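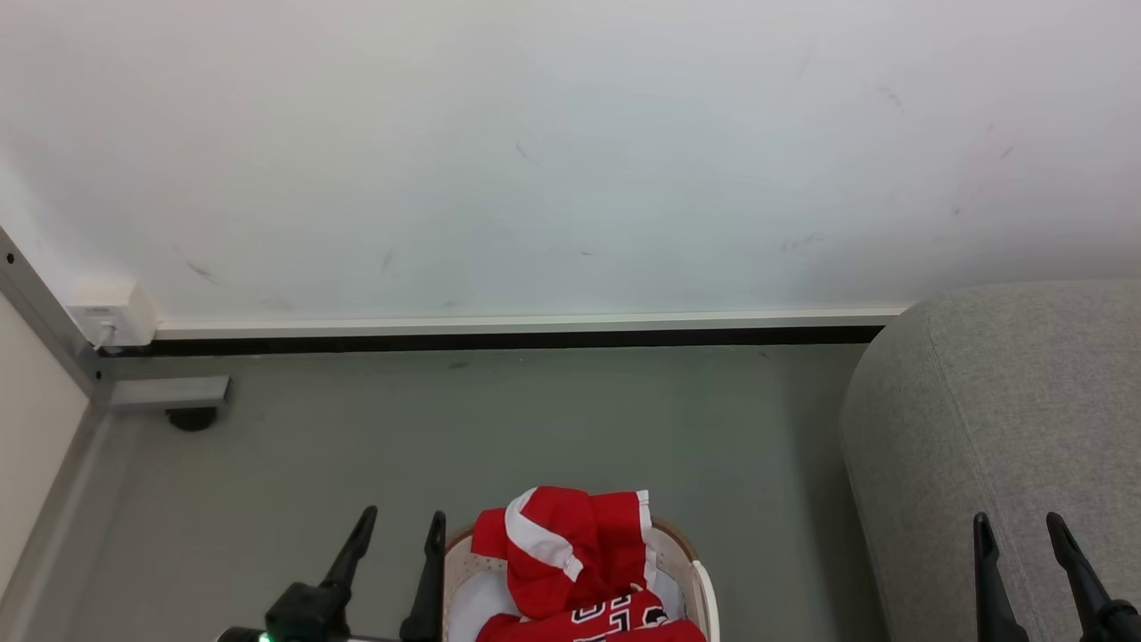

**Pirnby House residents' meeting, October**

Present: Wing-sze Chiang (chair), Leopoldo Ponce, Ho-yin Tang, Gheorghița Lazăr (minutes)
Apologies: Pieter Engelbrecht

**1. Last minutes**
Agreed, with one correction. The bike rack quote was from Itside, not Bundlow.

**2. Laundry room**
Ho-yin reported that dryer 2 is still out. The part is on order. Leopoldo asked for the closing time to move from 9 p.m. to 10 p.m. Unit 5 is directly above and objected by email. Left at 9 p.m. for now.

**3. Parking**
55 permits issued. Two cars without permits have been in the back lot since the summer. Wing-sze will put notices on them Monday and call the towing company if they are still there a week later.

**4. Common room**
Scuff marks on the lounge wall were raised again. Leopoldo has paint left over from the hallway and will try it on a small patch first. Spending limit of $200 approved for brushes, filler and a second can if needed.

**5. Mail**
Packages are being left outside the front door. Gheorghița to write to the carriers. Ho-yin wants a shelf inside the entry; Pieter to be asked for measurements.

**6. Other business**
Unit 13 asked about keeping a second cat. The lease allows two. No action.

Meeting closed 8:40 p.m. Next meeting in the lounge, same time.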